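From: Liam Carroll
To: Cirstead Computer Menders list
Date: Tuesday, March 6, 2018
Subject: Re: [menders] Old workstation shuts itself off

Hello Aivar, and hello everyone,

Aivar Tamošiūnaitė wrote:
> I have been given an old Lenero workstation by my sister's office and I
> would like to keep it for editing the choir recordings. It starts up
> fine, runs for 14 minutes or so it seems to me, and then switches
> itself off with no warning at all. The fans get very loud first. I have
> hoovered out the dust and it made no difference. Somebody at work told
> me the paste under the heatsink goes hard with age. Is that something I
> can do on the kitchen table, or should I pay Mac Carthaigh's to do it?
> I have never had a processor out in my life and I am a bit frightened
> of the little pins.

What a lovely thing to be given, and please don't pay anybody yet! Loud fans and then a sudden stop does sound very much like heat to me, and old paste is the first thing I would look at. I did the same job in January on a machine of much the same sort, and I went into it every bit as nervous as you are, so let me tell you how I would go about it and the rest of the list can put me right.

Run the machine for 5 minutes first, then shut it down and pull the plug out of the wall. The warmth softens the paste a little and the heatsink comes away more kindly. Undo its screws a bit at a time, going corner to corner, and when they are all loose give the heatsink a gentle twist before you lift. If you pull straight up on one that has stuck, you can give yourself a nasty fright (ask me how I know).

Once the heatsink is off you will find a greyish mess smeared over the top of the processor, and it always looks worse than it is. Leave the processor where it sits, clamped down in its metal frame. You don't need to take it out to change the paste, and that way you need never meet the little pins at all.

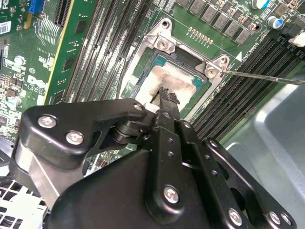
Wipe off the worst of it with a dry bit of kitchen roll, then go over it with a lint-free cloth and some isopropyl alcohol. I work from the outside in towards the middle, so as not to push the stuff over the edges and down into the socket. Two or three goes will do it. Do the underside of the heatsink as well - I forgot mine the first time and had to start again, with my tea going cold beside me.

Do have a look at which screws you are turning, by the way. The ones on the frame round the socket can stay exactly as they are. It is only the heatsink's own screws you want, and I put mine in an egg cup so they don't wander off.

For the new paste, a blob the size of a pea in the middle is plenty, or a slightly bigger one if the processor is a large one. I have been using a little tube of Predura that has lasted me 7 machines and there is still some left in it, which you are very welcome to have. Set the heatsink down level, do the screws up a few turns each, corner to corner again, and stop when they are snug. Plug the fan lead back in before you close the case!

Then leave it running for 30 minutes with something heavy going on, one of your long choir recordings perhaps, and keep an eye on the temperatures. If it still cuts out I would start to wonder about the power supply, and Mac Carthaigh's might be worth a visit after all.

If you would sooner have company while you do it, bring it round to mine and we can do it together. I've a big table and a good lamp.

All the best, and do let us know how the choir sounds,

Liam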